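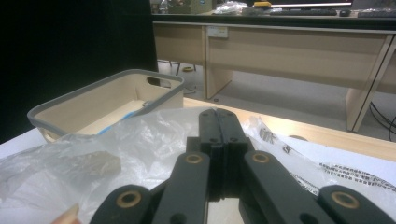 Sorting the paper that builds up in a household takes one afternoon if you do it in the right order. You need a table, a marker, four folders and a trash bag. Don't clear the table first. A cluttered tabletop like the one at the top of this page is a fine place to begin, and most of what needs sorting is probably lying on yours already.

Home > Guides > Paper > Printing

Step 1. Bring every loose paper in the house to the table. Check coat pockets, the car and the kitchen drawers. Leave books and photos where they are.

Step 2. Mark the folders Pay, Keep, Ask and Tax. Anything with a due date goes in Pay. Warranties, leases and school records go in Keep. Ask is for papers you don't understand or that concern someone else at home.

Step 3. Pick up one sheet at a time and place it before you touch the next. Don't read letters all the way through. Envelopes and flyers go straight in the bag.

Step 4. Shred anything with an account number on it. My small shredder jams on staples, so I pull them first. Birthe Hafstein wrote in to say she soaks hers in a bucket overnight and tears up the pulp, and that works too.

Step 5. Empty the Pay folder the same evening. Write the date paid in the top right corner and move the sheet to Keep or Tax.

A folder holds up to 200 sheets before it starts to split. When Keep gets that full, start a second one and write the year on the front. Ask should be gone through once a month. Mine still has a water bill from November in it.

We use cookies to remember your settings. Accept / Decline

Contact: Maja Zalewska, Dridstead | © Dridstead Home Guides | Back to top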